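Week 6 Notes: When the Gripper Lets Go (and When It Doesn't)
Introduction to Robot Workcells
Notes prepared by Catinca Sârbu, with lab corrections from Dorin Cârstea

Welcome back, everyone. I hope you all managed a bit of rest over the October break. Last time we finished up with the nice, well-behaved version of a pick-and-place job, where the arm goes where you tell it and the plate ends up with something on it. This week we spend the whole session on a job that went wrong, and I'd ask you to read these notes before you come to the lab, even if you only get through them over breakfast.

The case is what we call the Drulum fault, after the name of the cell it happened in. Dorin was running the cell at the time and kept a very good log, and most of what follows comes straight from his pages. I've tidied the spelling and left the grumbling in where it was useful.

What the cell was meant to do

The task was simple enough that you could explain it to a child. Pick up a toy vegetable, carry it over to a plate, put it down, back away, return home. The program was written in Grokar, the same teaching environment you've been using since the second week, and it had been left to repeat itself while we gathered data on how steady the placements were. Between cycles a person reset the objects by hand. Keep that in mind as you read, because a cell where people reach in between cycles is a very different animal from one that sits behind a locked door.

The run had completed 1,034 cycles when the fault showed up. I mention the figure because students often tell me a program must be fine if it has worked all morning. It had worked for a good deal longer than a morning, and the weakness had been sitting in it from the very first cycle.

What happened

The arm came down on the eggplant, closed, and lifted. On the way up the toy slid out and dropped back to the surface. So far this is an ordinary miss, and every one of you will have had a few of those by the end of term. The trouble was in what the program believed. It had checked that the gripper was closed, and closed it certainly was, so it carried on to the plate as though it were holding something. It opened over the plate, released nothing at all, and marked the cycle a success.

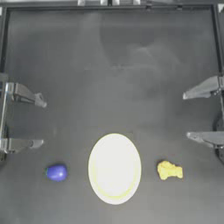 Dorin, who was waiting to do the reset, saw the toy still lying where it shouldn't have been and reached in to move it. He thought the arm had stopped. It had only paused. There was a dwell of 2 seconds written into the program after the release, put there months earlier so that the objects could settle, and when the dwell ran out the arm set off for home and passed very close to his wrist. He pulled back in time and wasn't touched, I'm very glad to say. He pressed the stop, wrote the time in the log (just after three in the afternoon) and went to find a cup of tea, and I think I would have done exactly the same.

Three separate faults

It's tempting to say "the gripper slipped" and leave it there. Please don't do that in your reports. The slip was the smallest part of it, and when we sat down with the log we found three things that deserved their own heading.

1. The grasp check asked the wrong question. "Is the gripper closed?" and "Is there something in the gripper?" sound alike, and on a good day they get the same answer. A gripper that has closed on an object stops a little early, with the fingers held apart by whatever is between them. A gripper that has closed on thin air goes all the way. The finger position was available the whole time and the program never looked at it.

2. A pause looked the same as a stop. There was no light, no sound and no message on the screen to tell a person standing nearby which of the two they were looking at. An arm in a dwell is perfectly still. It is also fully powered and about to move.

3. The reset had no handshake. The person's turn and the robot's turn were kept apart by habit alone. Dorin knew the rhythm of the program well, perhaps too well, and when the rhythm was disturbed by a dropped toy there was nothing else to fall back on.

Going back through the log

Once we knew what to look for, we went back over the recorded finger positions, and this was the part that stung a little. We found 14 earlier cycles in which the gripper had closed completely and the program had still reported a good placement. The operator had quietly put the objects back each time and carried on. A small miss that gets tidied away by a helpful person never makes it into the record, and I'd like you to be a bit less helpful in that respect when you're on reset duty. Write it down first, then tidy.

The slip itself turned out to be fairly humdrum. Small, smooth, rounded shapes want to squeeze out of the fingers if you grip them even slightly above the widest part, and the taught grasp height had been set a touch too high. Lowering it helped a great deal. I'd still want the check in place, though, as there will always be another object with another shape -- the lumpy ones have their own bad habits, and one that sits well in the fingers one way round may sit badly when it's turned.

What we changed

The grasp check now reads the finger position after closing and again after lifting. If either reading says the fingers have met, the arm stops where it is, reports a missed grasp and waits for a person to acknowledge it.

The dwell is gone. The arm now leaves the plate straight after release, goes all the way home, and only there does it hand over.

The handover is a button, mounted outside the reach of the arm. Pressing it puts the cell into a protective stop, and the arm cannot move again until the button is released and a second one is pressed. Dorin insisted on two separate presses so that a stray elbow couldn't restart anything, and he was quite right.

Lastly, there is a lamp. Steady means you may reach in. Flashing means the robot has the turn, whether or not it happens to be moving. If the lamp is dark, treat it as flashing and come and get one of us.

For the lab

You'll be working in pairs on the Rusu bench. One person runs the program, the other does the resets, and you swap halfway. Before you switch anything on, find the emergency stop and have each partner press it once and reset it, so that your hand knows where it is.

Then I'd like you to cause a missed grasp on purpose. Run at reduced speed, raise the grasp height in small steps until the toy begins to slip, and watch what the finger position does as you go. Record the reading for a firm grasp, a poor one and an empty one. You'll probably find that the poor grasp and the empty one are closer together than you'd like, and choosing where to put the threshold between them is the real work of the afternoon. Tell me in your report why you put it where you did. I'm much more interested in your reasoning than in a tidy number.

Reports go in the Grandus folder by noon the day before our next session. Page 56 of the lab manual has the wiring for the handover buttons, but the two button labels are swapped in the printed copy, so please use the corrected sheet taped inside the cupboard door.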